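Is a rugged phone case worth the extra money?
Asked by Sheldon Marchand in Phones and Accessories

The Dodero case I'm looking at says it survives 2,000 drops. Onto what? I've cracked 2 screens since September and I'm tired of paying for claims like that. Does the bulk do anything? 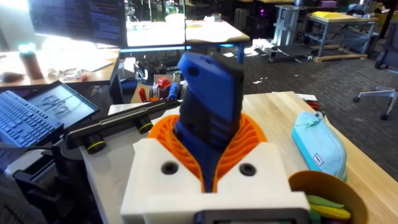 Drop counts are the part I'd ignore. Carpet over plywood is a long way from a parking lot, and the box never says which one they used. Look at the edges instead. With a blue and black one like this, check if the dark border sits higher than the face – lay it on a table and slide paper under. If the paper catches, keep shopping.
Murray MacLeod

had an Allberg for 8 months, no cracks, but I also quit carrying it in my back pocket so who knows

Siamak Ansari: Same claim on mine, and a corner split on a Friday getting out of the truck. Support wanted a receipt and the original box. I don't keep boxes. 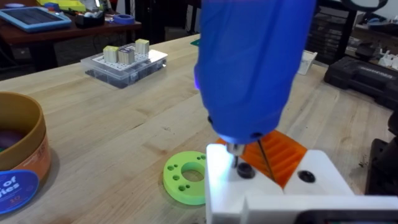
Does a case void the phone's warranty?
I've never seen one that says so, but most don't cover drops anyway, case or no case. Read the page on accidental damage before you pay for any "protection plan" at the register.
Murray MacLeod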